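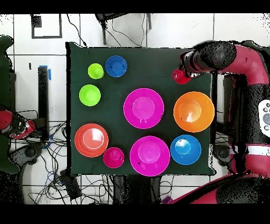 Magenta, lime, orange, blue and one little red cup over the green cloth.

April 2018
by Gemma Sugden

Search this blog Go

I have fallen completely in love with plastic dishes. There, I said it! For years I was a plain white plate person (I still have my wedding set, all wrapped up in the hall closet) and then last November my friend Danai Andreadis had us over for soup and served it in bowls so bright I could hardly pay attention to what anyone was saying. I went home and looked at my own cupboard and it was like looking at a dentist's office.

So now I collect color. The magenta plates are my favorites, the big ones with the raised ring inside. That ring is so handy! Peas stay put, sauce stays put, and a slice of watermelon can drip all it wants. Magenta sounds like a terrible color for food until you put something green on it. Try cucumber and mint and you'll see what I mean.

The big orange bowl is for popcorn or a whole bag of salad. I love how shiny it is, it catches the light like crazy. Sky blue is my potato salad color and I won't be talked out of it. The lime green bowl is on the shallow side, so olives or cut strawberries, and the small cups are perfect for dips, or for toothpicks, or for the one kid who only wants three crackers and a grape.

About that dark green cloth. I tried the same colors on white first and they looked like a toy box had tipped over. On dark green everything settles down and glows! Danai says navy would do the same thing and she is probably right, but I like the green because it feels like eating on a lawn.

A few things I've learned. Don't match. I used to buy six of one color and it looked like a school cafeteria, and now I buy two of this and one of that and let them fight it out. Put the large plates down first and fit the small bowls around them. Keep tomato sauce out of the pale ones, or at least wash them right away (baking soda paste gets most of it out, but you have to rub). And please don't microwave the thin ones. I warped a yellow bowl that way and it now lives outside under the geranium.

Next up I want purple. Loukia Kourkoulas told me there's a housewares store in Conville with a whole wall of the stuff in the back, past the mops, and I'm driving over as soon as I get a free morning. If you've found a good deep purple serving bowl, tell me where! Also pitchers. I don't own one single colorful pitcher and it's starting to bother me.

Filed under: Table Talk, Color, Kitchen Finds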